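Ticket 1067: Paper cups stick together in the dispenser rack
Location: Tostido, juice counter
Opened by: Lucero Usuga
Assigned to: Pylyp Bondarchuk
Status: waiting for supplier

Lucero Usuga, 9 October 2024
Good morning. Since we opened the new carton of cups from Virport (1000 pieces), the cups do not come one by one from the black rack in the corner. When I pull one, two or three come together. I have to separate them by hand while the customer is waiting, and sometimes the rim gets bent.

Pylyp Bondarchuk
Thank you for the report. Please tell me two things. How high do you fill the rack? And do you push the cups down when you load them? Please also try a short stack, with the bottoms up, and do not press. 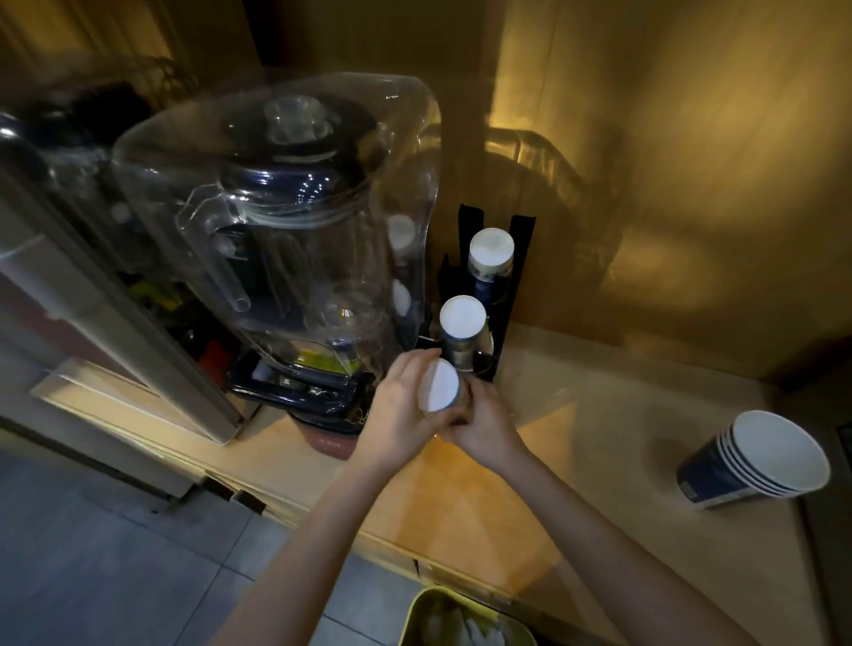
Lucero Usuga
I tried with short stacks and it is better, but it is not solved. In the morning shift I wrote down every double: 23 before the change, fewer after it, but I did not finish the list. I did not press the cups. Before, yes, I think we all pressed them a little.

Pylyp Bondarchuk
I understand. Did you keep any cups from the old carton? If you put an old cup inside a new one, does it sit at the same depth?

Segundo Paucar
I am answering for Lucero, she is off this afternoon. I found old cups in the storage room. The new ones go deeper into each other and hold tight. With the old cups the rack works normally.

Pylyp Bondarchuk
Then I would not change the rack. I wrote to Virport and asked for a replacement carton. Until it comes, please load short stacks only, and loosen the cups with a small twist before loading. I leave the ticket open.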